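4. Method

The survey was limited to houseplant pots sold without drainage holes, as these were the most common type returned by households in Clarovcombe. A questionnaire was left at the Elley garden centre and at the college library. It asked for the width of the pot, how often it was watered, and whether the plant in it had been replaced in the past year. In total 335 usable forms were collected. Forms with no pot width were discarded.

Watering was tested separately. Pots of the same nominal size were filled with the same peat-free compost and given 40 ml of tap water every third day. Weight was recorded before each watering. Plastic liners were used in half of the pots, with a layer of gravel beneath the liner.

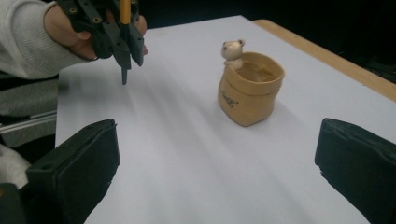
Fig. 3. Small beige ceramic pot in the shape of a sack, top edge folded outward.

Decorative shapes caused some difficulty in measurement. Where the rim was folded or flared, width was taken at the inside of the opening, as the outer edge overstates the surface from which water can evaporate. Volume was found by filling with dry sand and pouring this into a measuring jug.

5. Results

Unlined pots held more water at the end of each interval than lined pots. The difference was greatest in narrow pots. Households that watered on a fixed day reported more replaced plants than those that checked the compost first, although the form did not ask for the cause of loss and no firm link can be claimed.

6. Limitations

Room temperature was not controlled. The test ended in August, so winter watering was not covered. Only one compost was used.

Comments (3)

Did you test with the lids of gravel on top as well? We were told to do this in year 10.

Section 5 needs the weights in a table. Otherwise clear.

I have lost two ferns in pots like these. Will try a liner.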